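Dishwasher stops mid-cycle and trips the kitchen circuit
Ticket opened by Murray MacPherson, assigned to Ravinder Thibodeau
Status: monitoring

Site is the second-floor kitchen at Sulitz. The dishwasher is a Prurko under-counter unit on its own breaker. It starts normally, fills, runs the first wash and then the breaker drops before the rinse. Resetting the breaker restores power and the machine resumes where it stopped, then trips again within 3 minutes. No error code on the panel. Short rinse programme completes every time.

Update 1 – Ravinder Thibodeau
The short programme does not use the heater, so the heater circuit is the first suspect. Isolated at the breaker, pulled the unit forward and removed the kick plate. Floor tray dry. Float switch moves freely. Inlet hose and drain hose both sound, no sign of chafing where they pass through the cabinet side. Door seal has some scale at the bottom corners but no tears.

Disconnected the heater leads and ran the long programme cold. It completed without tripping. Repeated, same result.

Update 2 – Murray MacPherson
Please note that the coffee machine was moved to the wall socket left of the sink in January. I do not know if that socket shares anything with the dishwasher. Ghislain Ross thinks it does, as the lights over the sink dim when both are on.

Update 3 – Ravinder Thibodeau
Checked the board. The socket left of the sink is on a separate breaker. The dimming is a different matter and I have opened a separate ticket for it. Please keep comments about the lights there.
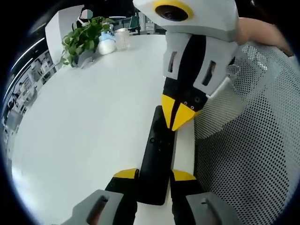
Heater resistance across the terminals is in the normal range, so the element is not broken. Insulation to earth is the problem: the reading is good when cold and falls away after the element has been powered for a short time. The damage is in the outer sheath, at the end nearest the sump. For anyone comparing parts, the thermostat clipped beside the element has a matt black case with softened corners, much like the long black object lying on the table, but far smaller. Do not confuse it with the door interlock, which has a square case and a white plug. The thermostat itself opened at 80 degrees and closed again on cooling, so it stays.

Update 4 – Jonas Marti
Can we run it on the short programme until the part comes? We have lunch for a visiting group and the hand-wash option is not popular.

Update 5 – Ravinder Thibodeau
Yes, with the heater leads disconnected and insulated, as they are now. Plates will come out cold and will need drying by hand. Do not use it for chopping boards or anything that has held raw meat. I have taped over the long programme button.

Element ordered from Wadis. They list 2 versions for this model and the difference is the length of the terminal tails. Ours is the longer one.

Update 6 – Ravinder Thibodeau
New element and gasket fitted. Insulation reading stable cold and hot. Ran the long programme with an empty machine, then with a full load, no trip. Descaled the lower spray arm while it was out. Old gasket had hardened and is in the bin, old element is on the shelf in the plant room until the invoice is closed.

Leaving this open until the end of August 2025. If the breaker drops again, leave it down and add a note with the programme and the stage it had reached.

Related tickets
Lights over sink dim when coffee machine is on
Prurko dishwasher: salt light stays on after refill
Slow drain, second-floor kitchen
Replacement cutlery basket

Sulitz Building Services – contact the service desk – Back to top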